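Dumplings, and the long way to Fuvach

Ok quick one tonight, I have to be up at stupid o'clock and the dishes aren't done. But I said I'd write up the dumpling thing and three people have now asked, so.

Background. My gran made yeast dumplings. Big white puffy ones, plum jam in the middle, melted butter and poppy seeds over the top. Never wrote it down. Nobody in the family has the recipe, just opinions. My uncle says milk. Mum says half milk half water. My cousin says it was always packet mix and we're all kidding ourselves (she is wrong).

So in September I finally drove out to Fuvach to see Elfriede Rieger, who lived two doors down from Gran and is the last one left who cooked with her. Long drive. Flat. Radio dropped out past the grain silos and I had one CD in the car, Pascal's, so that was four hours of accordian. Thanks Pascal.

Elfriede had the dough going before I got my shoes off. No scale. A blue mug for the flour, "the good mug", and when I asked how much that was she looked at me like I was simple. I weighed a mugful when she went to get the jam. 200 grams, heaped. She uses three of those for a batch. Warm milk till it feels right, an egg, a bit of sugar, yeast, pinch of salt. Knead until your arm complains. Then leave it alone, she said that part twice.

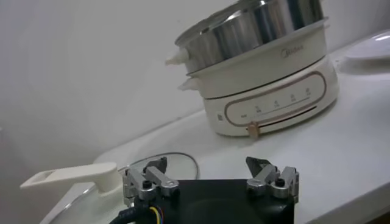
Issue 31

The steaming is where I always go wrong. Mine come up beautiful and then you lift the lid and they sigh and go flat as a beer coaster. Elfriede's fix was a tea towel tied under the lid so the drips go in the cloth, and then not peeking. At all. She sat on a stool with her arms folded and talked about the flood year and her hip and the priest who ran off to Nolte with the organ money, and did not look at the stove once. Then she got up and they were done.

Pricked each one with a fork right away, to let the steam out. Tore them open, never cut. Butter was browned a bit, darker than I'd have dared. Colour of a good toffee.

I ate five. Not sorry.

Home again and the first batch was rubbish. Dense. I think the kitchen was too cold and I got impatient with the second rise. Second batch better, one leaked jam everywhere. Third batch I got right, or near enough that Mum went quiet and had to go stand in the hall for a minute. So I think that's the recipe. It was all milk, by the way. Uncle will be unbearable.

Things I'd tell you if you're trying it:

Thick jam. The real stiff plum stuff, not the runny kind from the supermarket. Ehab found me a jar at that little place on Pavska Street, behind the tire shop, and it holds its shape on the spoon.

Leave way more room between them than you think. They double.

Don't swap the poppy seeds for anything. Ground fresh if you can be bothered, I use the coffee grinder and then the coffee tastes odd for a week.
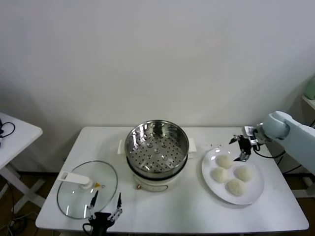 Steamer basket and glass lid

Leftovers: slice and fry in butter next morning. Might be better than the originals, don't tell Elfriede.

I did ring her to say it worked. She wanted to know which mug I'd used. Told her it was a white one from the op shop and there was a long silence and then she said well, it's your kitchen. A parcel came last week, wrapped in about a whole newspaper, and it's a blue mug. Not THE mug, but the same set, tiny chip in the handle. I'm scared to wash it.

Next up is her noodle soup if I can get back out there before the roads go bad. Majdi wants to come along and has offered to drive, his car has a working radio. Also still owe everyone the pickle post, I know, I havent forgotten. Right. Dishes.

Posted 17/11/2023

14 comments | 3 shares

Contact | Copyright the author, please ask before reposting | Back to top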